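Preparing a short film's dialogue, music and effects stems for delivery
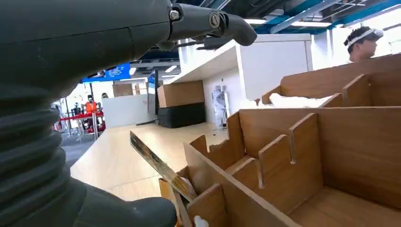 Obaidul Sheikh wrote in after the last version of this page to ask whether stems are still needed if a festival has only requested a stereo mix. They are. Sales agents and broadcasters will ask for them later, and rebuilding a music and effects track from a flattened mix is slow work.

The steps below use the session from Srithong, a drama with a running time of 586 seconds, mixed in 5.1 with a stereo fold-down. The same order applies to longer films.

Before you start

Picture must be locked. Confirm the frame rate with the editor in writing and check that the reference video carries burnt-in timecode. Place a sync pop 2 seconds before first frame of action, and a matching tail pop after the last frame.

Step 1. Sort the tracks

Assign every track to one of 3 groups: dialogue, music or effects. Foley and atmospheres go to effects. Production sound that is tied to dialogue, such as footsteps under a line, stays in dialogue for now. Colour the groups differently so that strays are easy to find.

Step 2. Build the buses

Create one 5.1 bus per group and route reverb returns to the bus of the source that feeds them. A shared reverb is the most common fault at this stage. If dialogue and effects both feed one return, duplicate it and split the sends.

Remove any limiter from the master and place a copy on each stem bus. The summed stems will not null perfectly against the limited mix, but the difference should be confined to peaks.

Step 3. Fill the effects track

Mute the dialogue bus and play the film through. Wherever the room tone drops out or a movement goes silent, cover it with atmosphere or foley. In Srithong the kitchen argument needed a complete pass, including cutlery and a chair. Keep this material on separate tracks, muted in the full mix.

Singing on camera needs a decision from the producer. Crowd murmur with no recognisable words can normally stay.

Step 4. Export

Render each stem from the first sync pop to the tail pop, at 48 kHz and 24 bit. All files must be identical in length. Name them by title, stem, format and version:

SRITHONG_DX_51_v2
SRITHONG_MX_51_v2
SRITHONG_FX_51_v2

Step 5. Check

Import the files into a blank session with the reference video. Confirm that both pops line up on every stem, then listen to music and effects together from start to finish. Log any fault by timecode and re-export the whole stem; do not patch the file.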